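Prustinano starts shipping its table-clearing kit for small cafés this November

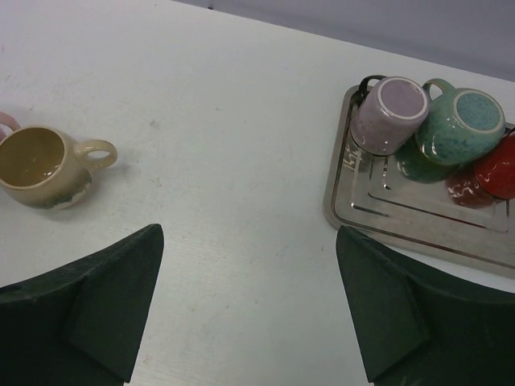

PRODUCT NEWS

Hi everyone, Elsa Huttunen from Prustinano. I get to write this one myself, and I'm thrilled, so bear with me if I run on a bit!

Starting in November we're taking orders for Fukik, our table-clearing and cup-sorting kit. You get a pair of pointed gripper fingers, a small camera for the wrist, and the software that ties them together. It bolts onto most light robot arms (there's a list on our order page) and the price is $2,340, cable set included.

We built Fukik for cups, handmade ones above all. Plain white mugs from a catalog are easy. I wanted the stuff people really drink from: a beige cup with a fat round belly and brown streaks running down toward the base, or a speckled teal one with a loop handle, or a glossy tomato-red one parked upside down on a steel tray with its reflection smeared all over the metal. Shiny trays drove us nuts for most of a year. A red cup on polished steel looks a lot like two red cups to a camera, and our early software kept reaching for the wrong one.

The version we're shipping was trained on 255 different cups, many of them lent by Tăng, a pottery studio down the street from our workshop in Milano. It works with cups standing up or turned over, and you can tell it which way you want them on the tray. The fingers weigh 400 grams as a pair and come off with two screws for washing.

What it won't do yet: saucers, spoons, anything with liquid still in it. Please empty the cups first! We're working on saucers and I'll write again when I have something worth showing.

Every kit comes with 9 spare finger tips, a printed setup guide and a phone number that rings on my actual desk. Most people should be up and running in an afternoon.

Want to try before you buy? We're opening the workshop on Saturday, so come by and bring your ugliest mug. I'll be there all day with coffee on.

Press contact: Elsa Huttunen, Prustinano, Milano. Review kits are available on request.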